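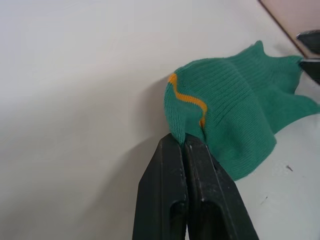 Green ribbed knit held at its lower edge.

Tasting menu with a gluten-free guest and a long drive after: which sitting?
Posted in Eating Out > Hotels and Restaurants with Rooms

Ebuka Ojo
I am booking dinner in November at Saragih, the restaurant in the old mill hotel at Flaltau. Two sittings are offered, 6.15pm and 8.30pm. The tasting menu is the only menu in the evening. There will be four of us, one of whom is coeliac (diagnosed, no tolerance at all for cross-contact), and we are not staying the night. The drive home is 40 miles, the last part on single-track road.

Points I can't settle from their website:
1. How long the full menu takes. The site says "allow an evening".
2. Whether the gluten-free version is a separate menu or the same one with courses left out. At another place last year my sister-in-law paid full price and was given sorbet twice.
3. Whether the matched wines can be taken by two people at a table of four. I will be driving and one other doesn't drink.
4. Whether the deposit is returned if the pass is closed by snow.

I rang twice and got the recorded message both times.

Kasun Navaratnam
I have eaten there three times, most recently in spring, so check anything to do with price.

Timing: the full menu took us three hours and ten minutes from sitting down to coffee. The early sitting does have to give the table back, and the kitchen keeps to a stricter pace for it. The gap before the main course is where the late sitting loses time. With your drive I would take 6.15pm.

Gluten-free: it is a separate printed menu with the same number of courses. The bread course is replaced with a buckwheat pancake cooked in its own pan. The snacks before the meal are the weak point, as one of them used to be fried in shared oil. State "coeliac" on the booking form and not "gluten-free", as the two are handled differently in the kitchen. They ask for 32 hours' notice for the coeliac version. Repeat it when you arrive.

Wine: matched by the person, so two out of four is fine. There is also a soft pairing for drivers. The cold teas were good, the fermented carrot was not. It is priced at 26 a head, or was. If you only want one glass, ask for the list. The Imel white by the glass went well with the fish courses and nobody minded that we skipped the pairing.

Deposit: I don't know about snow. When I moved a booking they kept the deposit against the new date without any argument.

The phone is answered between 3pm and 5pm, before service. Outside those hours it goes to the message.

arlow_road
went to the sister place Arlow instead, cheaper and you can park. portions bigger too. can't help with the menu thing

Ebuka Ojo
Thank you, Kasun. I rang at 3.20pm and got through. The 6.15pm is booked with the coeliac note added. On snow: the deposit is returned in full if the road is officially closed, but only moved to another date if it is open and you decide not to travel. The soft pairing is still on.

Marked as solved. 2,578 views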